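Vurnlow Seed Library: Where We Are at Midsummer

2023-07-28
By Nouhaila Ouali
6 comments | 14 shares

Hello to everyone at the Felline Fund, and thank you again for being patient with the spring report, which reached you two weeks after it should have. I'm trying to make up for it with this one. You asked for news on the seed library, the workshops and the money, and I'll take them more or less in that order, with a detour for the beans.

The big thing is that we're open! The old card catalog from the branch library on Soliman Street is now full of seed packets, and people walk in, pull a drawer, sign the notebook and go home with tomatoes. We had 91 households signed up by the end of June. My guess in the application was a lot lower than that, and I'm happy to have been wrong. Most of them come from the blocks between the rail yard and the river, and a good share are renters growing in buckets on a back step. I had planned the whole collection around people with yards, so I've been scrambling to find more compact varieties — patio tomatoes, bush cucumbers, the little round carrots that don't mind a shallow pot.

Lettuce went first. We were out of the red oakleaf by the second Saturday, and I had to put up a sign asking people to take one packet instead of a handful. Squash hardly moved (I think everybody in Vurnlow already has a neighbor with too much squash). Next year I'll buy half as much of it and put the difference into herbs. Basil, dill and cilantro all got asked for over and over, and so did okra, which I hadn't stocked at all.

Now the beans. We promised you 32 local varieties by the end of the grant, and we're not going to get there the way I wrote it up. Several of the beans people brought us under different family names look like the same bean. The seeds match, the vines match, and they came into flower on the same day in the trial bed. I'm growing them side by side until the pods dry down before I merge any records, and I'd like to keep the family names on the packets either way. People care about those names a lot. One woman stood at the drawers and told me the whole story of her grandmother carrying hers in a coat pocket, and I wasn't about to tell her it belongs under somebody else's label.
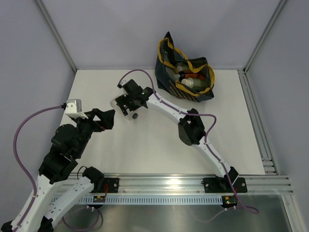
VURNLOW, June — The germination tests took up most of the month. If you've never done one, it's a damp paper towel, ten seeds in a row, a plastic bag and a warm shelf, and then you wait. I did the older donated packets first. Onion and parsnip were as bad as everyone warned me, and I threw nearly all of them on the compost. The tomatoes did much better than I expected, including a batch somebody had kept in a coffee can in the garage. Anything where fewer than half the seeds sprouted got pulled from the drawers, and anything in the middle now has a "sow thick" stamp on the packet, in green ink.

We ran 2 workshops this quarter, one on starting fall crops and one on saving seed from things that pollinate themselves. The first was packed and too long. I tried to cover kale, beets, garlic and cover crops in a single evening and by the end people were looking at the clock. The second one was much better, mostly because we stopped talking and had everybody shell peas. I'd like to do all of them that way from here on. The handout needs a rewrite too, and several people asked for it in larger type.

On money, we're under budget on seed and over on packets. I had priced plain coin envelopes, and the humidity got into the glue so that they sealed themselves shut in the box. We switched to the heavier foil-lined kind from Rallel and bought 1000 of them, which should carry us through next spring. They cost more and I'd still buy them again. The refrigerator line hasn't been touched yet. I'm holding out for a used upright one, and I'd like your okay to spend that money in the fall instead of this quarter. A couple of lines back to me by email would be fine.

What I'm worried about is returns. A seed library only works if some seed comes back, and so far people are shy about it. They think theirs isn't good enough, or they don't know when to pick it, or they ate the whole crop (fair enough!). I'm putting a return envelope in with every packet starting in August, with the picking time printed right on it, and we'll have a drop box by the front door so nobody has to come in and explain themselves.

Still to do before the next report: finish the bean comparison, get the notebook typed into the spreadsheet, order garlic, and fix the bottom row of drawers, which stick whenever it rains. I'd also love for one of you to come by in September, when the trial bed will be a mess of dry pods and we can put you to work.

Thanks again, and write or call with any questions.

Nouhaila

Related updates
Spring report: drawers, labels and a late start
What to sow in Vurnlow in August
Saving tomato seed in a jar
Notes from the Soliman Street seed swap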